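Progress report to Drulura Development Fund
Project: Galvanizing line upgrade and welded mesh trial, Piltdale works
Submitted by: Gunix Wire Products
Prepared by: Zuleica Damasceno, project lead
Reporting period: second half of the grant year, to the end of December

1. Where we are

The new wiping station on the galvanizing line is installed and in daily use. The welded mesh trial started later than planned and is still going on. Spending is inside the approved budget, with one transfer between headings that we need the Fund to confirm (see section 5). Training is finished for the day shift and partly finished for the night shift.

We did not meet the target for the zinc recovery unit. The supplier has delivered the tank but the pump set is still missing two seals, and we will not run it without them.

2. Galvanizing line

The wiping station replaced the old pad-and-charcoal setup at the exit of the zinc bath. It uses nitrogen to control the coating on each strand as it leaves the bath. The line has 14 strands. In the first weeks we ran only the inner ones and kept the outer strands on the old pads so that customer orders could continue. All strands have been on the new station since the second week of November.

Coating weight is checked at the start of each shift and after every change of wire diameter. The target for our fencing grade is 243 grams per square meter. Most coils now come in slightly over that. Under the old setup we were often well above it, which used zinc we were not paid for, and the thinner wire sometimes fell short. The two outermost strands still drift when the bath temperature drops, usually after a long stop. Thaís Quintana in quality has asked for those two to be sampled every two hours until the cause is clear. She thinks the nozzle alignment is the likely reason, but the fitter found nothing wrong on his first check.

Wire breaks at the payoff went up in October. We traced this to a batch of rod with poor surface finish and returned the unused part to the rod mill. Breaks went back to the usual level with the next delivery. We mention it here because it shows up in the downtime figures attached to the October claim.

3. Welded mesh trial

The trial covers one product, a light panel mesh for garden and poultry fencing. We had planned to begin in September. The welding machine arrived on time, but the transformer supply in Bay 2 had to be upgraded first and the electrical contractor, Dantas, could not start until the middle of October. Welington Dantas and his crew finished the work in the hours they had quoted, and the machine was accepted two days after the power was connected.

So far we have produced 188 panels. Of these, 5 were rejected for missed welds along one side. All of the rejects came from the first day of running, before the electrode pressure was reset. Panels are tested for weld shear strength, squareness and mesh opening. Squareness is the weak point at the moment. The panels leave the machine slightly out of true and have to be corrected on the flattening table, which slows everything down. The machine builder has offered a different cross-wire feeder, and we are waiting for a price.

Three farm supply dealers have taken panels on trial. One has asked for a taller version. The other two have not reported back yet, and we will call them in January.

4. Training and safety

Benedito Lins ran the training for the wiping station. Each operator spends a full shift beside him, then runs the station under supervision for a week before being signed off. Day shift is done. Night shift has three operators left, and they should finish by the end of February.

The nitrogen supply brought a new hazard to the line, so we fitted oxygen alarms at the bath exit and in the pit below it. The pit alarm went off once, at 4:20 in the morning, when a hose fitting worked loose. The area was cleared and the fitting replaced. No one was hurt. We have since changed all the fittings of that type and added them to the weekly check sheet.

There were two minor hand injuries in the period, both at the coiling end and neither connected with the new equipment. Cut-resistant gloves are now issued at the start of every shift.
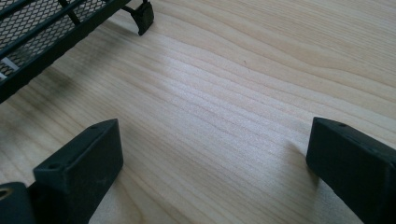 5. Budget

Equipment spending is complete apart from the last payment on the recovery unit, which we are holding until the seals arrive and the pump set passes its test. The electrical upgrade cost more than the original estimate. We covered the difference from the travel heading, where we had spent very little — the planned visits to the machine builder were replaced by calls. Iolanda Guimarães in our accounts office sent the transfer request to the Fund in November. We would be grateful for written confirmation before the next claim goes in.

Staff time has been charged as agreed. Maintenance hours were higher than forecast in October and November and lower in December. Time sheets are available if the Fund wants to see them.

6. Next period

Recovery unit: fit the seals, run the acceptance test and begin recording the zinc returned to the bath.

Wiping station: settle the problem on the two outer strands. If realignment does not cure it we will ask the supplier to send an engineer, at their cost under the warranty.

Mesh trial: decide on the cross-wire feeder once we have a price, make a short run of the taller panel, and collect written comments from all three dealers.

Training: sign off the remaining night shift operators.

The coating records, reject log and alarm test sheets are kept at the Piltdale office. Questions on the technical sections should go to Zuleica Damasceno, and questions on claims to Iolanda Guimarães.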